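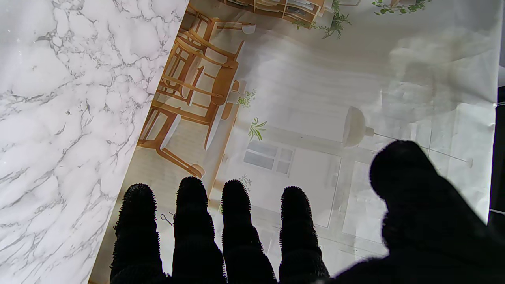 Thin goods and slow hands

The engineer in charge of handling trials at Gollby was asked for a yes or a no. Can a machine with fingers do the chores of a house, or the small jobs at the back of a shop? "For rigid things, put down in a known position, yes," the engineer said. "For thin things, some of the time. Most chores turn out to have a thin thing in them somewhere."

Gollby writes control software for hands made by other firms and tests it on tasks taken from homes and shop floors. The list kept at its Trolusgate site has 200 entries, among them stacking trays, lining a bin, opening a carton, folding a leaflet and putting a cloth over a rail. Each entry carries a plain description of the finished state. An attempt passes if the finished state is reached within the time allowed and no person has touched anything.

The distinction between thin and rigid came up several times. A mug can be treated as one shape with one position. A sheet of paper lying on a worktop has an edge that may be flat, lifted or curled, and the height of that edge decides whether a fingertip can get under it. "If the edge has curled, you have a way in," the engineer said. "If it is flat on a polished surface, you have to push the sheet until it buckles, or slide it to the side of the table and take it from below. People do both without thinking. We had to write them as separate actions, with a test for choosing between them."

Printed material adds a difficulty of its own. A picture of a table, drawn with perspective and shading, can be read by a vision system as a table. The software now checks for depth before it accepts that an object exists. According to the engineer this removed most of the false grasps and added a delay at the start of every cycle.

Card is easier than paper. It holds a crease, and once folded it keeps enough stiffness to be held from both sides.
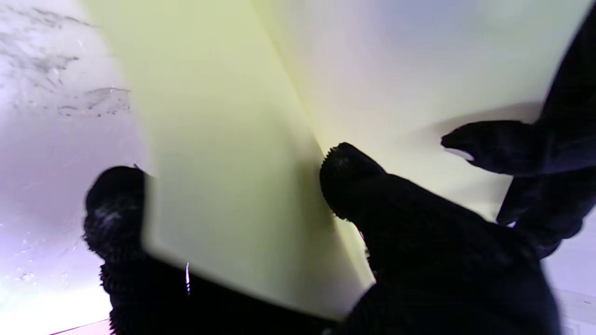
Folding is a poor test of anything, a reader wrote after our previous piece on the subject, for shops buy their card ready folded and households hardly fold card at all; what matters is whether the machine can be left alone in a room for an afternoon. The point was put to the engineer, who accepted half of it. "Left alone is the correct standard. But a fold makes you hold one part still while another part moves, and that is in nearly every job on the list. If a hand can't keep a crease where it is, I wouldn't ask it to make a bed."

On being left alone, the figures are modest. In the last full run the system made 1211 attempts across the list. The engineer would not give a single pass rate, on the grounds that it would mix trays with bin liners. The longest period without a person stepping in was 15 minutes, on a tray task. For bags and liners the usual stop was a lost grip, followed by the software failing to notice that the grip was lost.

Fingertip covering was the next subject. Bare plastic tips slide on coated card. Rubber holds well but drags thin film along with it. A fabric covering is a compromise: it lets the finger settle against a surface before it pulls, and it is cheap to replace. It also sheds and collects fibres, so it would have to be changed before any work with food. Rostel and Trnka both supply coverings to the site, and the engineer declined to rank them. 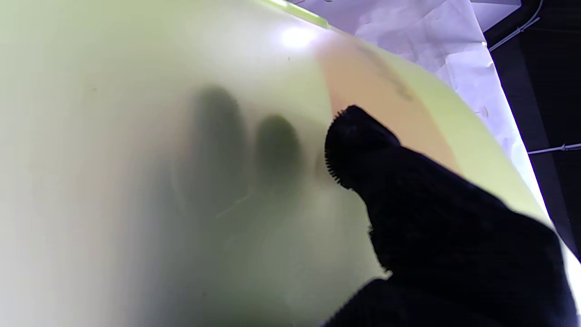 Vol. 15, No. 2

Translucent material was described as the least settled part of the work. A camera near the fingers sees the surface and also, faintly, whatever is behind it. Glare moves when the material moves. Depth sensors can return the far side, the near side or nothing. "You may get a shadow of a finger and a finger in the same view," the engineer said. "The software has to decide which of them is touching on this side. We give it the joint angles, so in principle it knows where its own hand is. In practice the two estimates disagree, and we trust the joints."

Force control remains coarse at the low end. The lightest press the hand can hold steadily is firmer than a person would use on thin film. Better sensors exist, but those tried so far have not survived under a covering.

Asked which jobs could be handed over today, the engineer named two: moving trays between fixed racks, and returning boxed goods to a shelf. Both can be done by simpler machines with suction cups, and the engineer said that a shop with only those jobs should buy one of those. Hands become worth the expense when a single station has to do several unlike tasks in a shift.

A second run is planned for November, using the same list with the bin liners moved to the front. Cloths will stay at the end. "The cloth over the rail passes quite often," the engineer said. "It passes because our description of the finished state is generous. It says the cloth must be on the rail. It says nothing of how it looks, and we shall have to rewrite that entry before we claim anything for it."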